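Slide 7. Grip loss on thin round stock

Start with the fault, then the cause. The audience has the Coststead summary already, so skip the background on the project.

Event was logged 18th March. The controller reported a closed grip and a good hold. The chopstick had rotated between the fingers and the tip was well off the planned line. The arm carried on with the insert move and pushed the tip into the rim of the caddy. No force stop was triggered until the wrist limit. Hamish Whitcombe pulled the log the same afternoon.

Say clearly: the grip sensor worked to spec. It measures finger gap. It does not measure the angle of the part.

Next slide. Leave it up while talking through the contact problem. 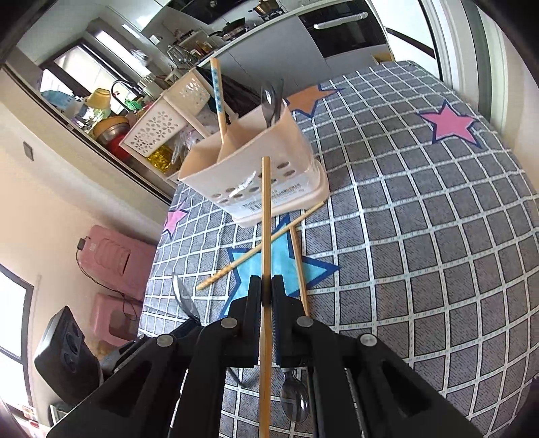

Slide 8. Chopstick held between parallel fingers, utensil caddy ahead, two more chopsticks on the bedspread.

Points to make. A flat finger on a round stick gives a narrow line of contact. The ribs on the pad help against sliding along the length but do little against pivoting. A long part gives any side load at the tip a long lever.

Figures, if asked: 725 logged grasps in the Olline set, almost 8 percent with pivot past the limit. Most were never flagged. Do not compare with the Sugiyama numbers, which used a different pad.

Changes made so far. Insert speed cut until contact is confirmed. Force stop moved down to 2 newtons for this class of part. Tip angle checked by camera before the insert move, with an abort if the check fails or times out.

Still open: the abort opens the fingers where they are, so the part drops. Ataahua McAlister wants a retract first. Wellosov firmware does not allow that order yet; fix is due in September.

Pause for questions before slide 9.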